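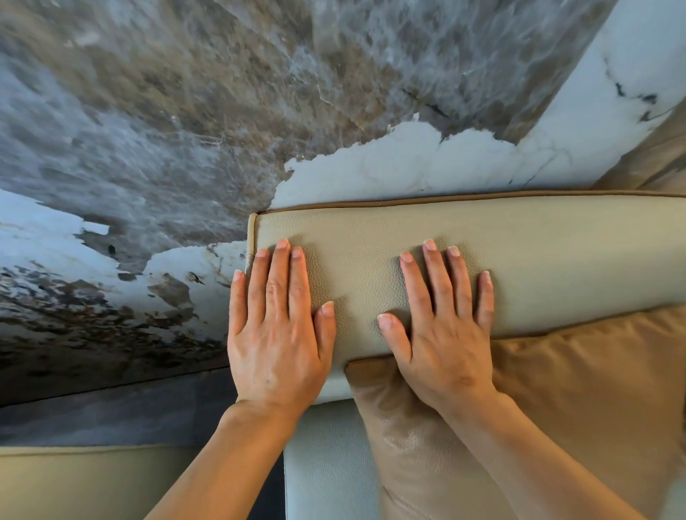

Subject: Re: [robotics-club] Drosum practice clips, sofa chores
Date: 6 July 2018

Hi everyone,

Replying to the question from the list before it gets buried:

> Do we press the cushion with one hand or two?
> The sheet from March says "smooth the cushion" and
> that's all it says. Also, does the throw pillow have
> to come off first? My group has been doing it both
> ways and now our clips don't match.

Two hands please, palms down, fingers spread, flat on the leather! Left hand near the rolled end, right hand a little way along, and press. The Drosum arm people will be copying us, so a fist or a fingertip poke really won't help them much. And leave the brown pillow where it is. I know it gets in the way of the right hand a bit, but I like that, because real sofas have pillows on them (mine has far too many).

We have 246 clips on the Witkowska drive and the goal for the Zukberg student round is 1,000, so yes, we have a ways to go. If each group can send me 100 more before the next meeting I'll be thrilled. Keep each one to 6 seconds or so of pressing, then lift both hands away and stop.

I'll fix the wording on the sheet tonight. Your older one-hand clips are fine to keep, just put them in the folder marked Staseo and I'll sort them out when I do the labels.

Oh, and somebody still has the long charging cable. Please bring it back!

See you at the club,
your clip wrangler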